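**Office Furniture Working Group - Minutes, November**

Present: Haziq Liem (chair), Jericho Rivera (minutes), plus staff from the Arnstead and Niskanen floors. Started 8:15, front meeting room.

**1. Last minutes**

Accepted with one change. The desk lamps went to Niskanen, not Arnstead.

**2. Budget**

Haziq reported $3,973 left in the furniture line. Desk repairs on the Arnstead floor have been paid. The Urkon invoice for floor mats has not come in yet and will need to be covered from the same amount.

**3. Task chairs**

Staff have been asking why the newer chairs don't all adjust the same way. Jericho had gone through the Tamo leaflet and found it covers an older model with two levers. The black chairs have three side by side under the seat, and the middle one is the longest. Several people said they had never used more than one of them.

Agreed that a one-page sheet would help. It should say what each lever does, in plain words, and be kept at the supply cabinet on both floors. Niskanen staff asked for large print.
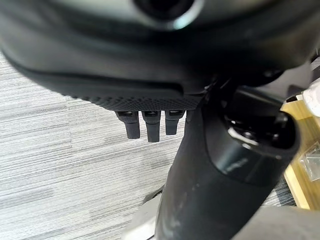
Haziq will try each lever with someone sitting in the chair before the wording is settled. Jericho will write the draft and send it around for comments. No labels will go on the chairs themselves for now - the last set peeled off and left glue behind.

Cleaning was also raised. Dust collects on the columns and around the brackets, and the evening cleaning only covers the seats and arms. Each floor will wipe down the undersides when desks are cleared before the break. Dry cloths only, no spray near the moving parts.

**4. Spare chairs**

Nearly 15 older chairs are still in the back hallway. Arnstead will take 2 for the print room. The rest will be offered to staff first, then listed for pickup.

**5. Actions**

- Haziq: test levers, chase Urkon invoice
- Jericho: draft chair sheet, list spare chairs
- Both floors: wipe down chairs before the break

Closed at 9:05. Next meeting in the same room.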